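4.2 The tray as a place

Section 4.1 dealt with the items that gave our participants no trouble. They were few. We now turn to the tray, which we had put in the Fadcombe sessions as a minor prop and which ended up taking most of the discussion time at every project meeting after June.

The question is simple to state. A person is shown a table with some ordinary things on it and told to "make it tidy." One of the things is a shallow tray. Is the tray a thing to be tidied, or a place to tidy things into? The coding scheme we took over from the earlier Vusar study had no opinion on this. It listed trays under "containers," next to drawers, and assumed that any container in reach would be used as one. Anyone who has lived with a fruit bowl full of keys might have warned us.

We kept the item set small and badly matched on purpose. The Todorova rule, as we call it in our notes, says that no two items in a set should share an obvious home. Food goes with food, and bathroom things go with bathroom things, so a set with a banana, a bag of rice crackers and a bottle of men's face wash leaves a tidy person with no single shelf to think of. The banana belongs in the kitchen and wants air. The crackers belong in the kitchen too, but in a cupboard, and in many homes out of sight of whoever bought them. The face wash belongs in another room altogether. The table, white and plain, gives no hint as to which room it is pretending to be. Figure 5 gives a sense of what these arrangements look like.

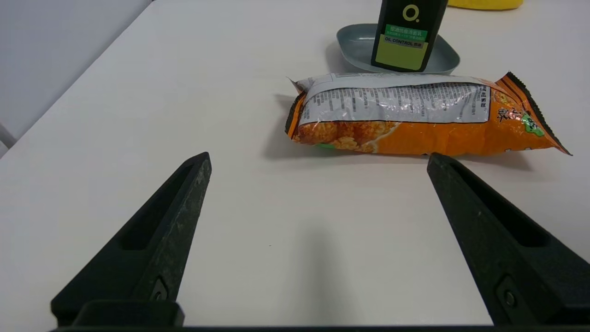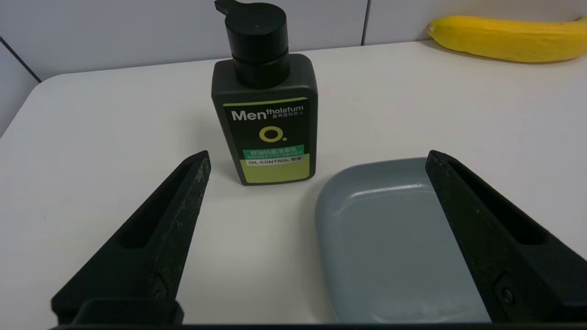
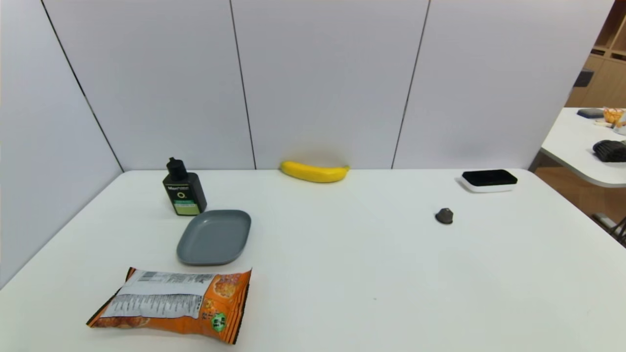

Figure 5. The shallow tray and a dark bottle on the white table. In the first picture the bottle stands in the tray; in the third the tray has nothing in it and a banana lies near the wall.

All 20 participants did the tidying task with the mixed set, ten times each, for 200 trials in total. The starting layout changed from trial to trial and the instruction did not. Participants could ask questions, and the experimenter was told to answer each of them with "whatever seems right to you," a sentence that at least one participant asked us to stop saying.

The first result is that the tray won. By the last trial, 17 of the participants had put at least one item in it. The other three treated it as an item. One moved it neatly to the side, squared it up with the table edge, and then arranged everything else in a row beside it, as if the tray were a guest who had arrived early. We had no code for this. The code we added, "tray as peer," was meant as a joke and is now in the published scheme, where it will presumably outlive us.

The second result concerns which item went in. We had expected the food to be kept together and the bottle left out. What we saw far more often was the bottle in the tray by itself. In the interviews, participants explained this with some confidence and in ways that did not agree with each other. Some said a bottle drips, or might, and a tray is for drips. Some said a bottle falls over. Several said that a tray with a bottle on it "looks like a bathroom," and that once it looked like a bathroom the food could not go there. This last explanation is the interesting one. The tray was not a bathroom tray before the bottle was in it. It was a tray from a shop that sells trays. One object had been enough to assign it to a room, and the assignment then held against everything else on the table.

We checked this by looking at trials where food went in first. When the crackers were the first item placed, the banana often followed and the bottle seldom did. When the banana was first, participants tended to stop and look at it for a while. A single banana on a tray seems to strike people as either a still life or a hospital breakfast, and quite a few took it out again. We coded these as reversals. Sjöberg, who did the first round of coding, wrote "regret" in the margin next to them, and Nugroho, who did the second round without seeing the first, wrote "second thoughts." We report this as agreement.

The third result is about the cracker bag, which was the least popular item by every measure we have. It has no flat side worth the name. It will not stand. Participants who had sorted out everything else in a few moves would come back to it again and again, turning it face up or face down, lining up one crimped end with something and then finding that the other end pointed somewhere else. Nobody in the sample described it as finished. When asked what they would do with it at home, most said they would put it in a cupboard, and a minority said, with more candor than the consent form required, that they would eat the crackers and so settle the matter.

This bears on the account of tidiness given in the Selier framework, where an arrangement counts as tidy when each item is in a stable relation to a place. Stable relations are easy for a bottle. A bottle has a base, and the base tells you where it would like to be. A banana has at least a habit of lying one way. A bag has a front and a back and otherwise leaves you to it. We would suggest that some of what the framework treats as a fact about places is a fact about bases, and that the many studies using mugs, boxes and books as their test items have been helped along by the good manners of mugs, boxes and books.

A word on symmetry. Participants often placed items square to the table edges, and it would be easy to read this as a general taste for right angles. We are less sure. The table has straight edges and the item set has few of its own, so the edges may simply have been the only advice available. On a round table the same people might have made circles. We did not have a round table. A request for one was filed and we have been told it is under review.

There are limits to what can be drawn from all this. The sample came from one town and leaned toward people who answer notices about tidying studies, so the untidy are likely missing. The items were used over and over, and by the later sessions the banana had been replaced more times than our supply budget had foreseen, while the crackers had gone through handling that no bag at home would see. It is possible that a fresher bag would have inspired more effort. It is also possible that participants in the later trials were repeating themselves to get to the end. The reversals argue against this, since a person in a hurry does not take a banana out of a tray and put it back in a different direction, but we cannot rule it out.

We also owe the reader a note on the instruction itself. "Make it tidy" was chosen over "put the things away" after the pilot, in which people told to put things away asked where, and on hearing the answer above, picked up the banana and started to leave the room with it. "Make it tidy" kept them at the table. It may have done so by turning a job about storage into a job about looks. The participants who spoke of bathrooms and breakfasts were judging a picture they had made, and a different verb might have had them judging a route to the kitchen.

For the analysis in Section 5 we therefore treat the tray in two ways, once as a container and once as an item, and report both sets of figures. The two differ mostly in the early trials. Readers who feel strongly that a tray is one or the other may skip the column that offends them.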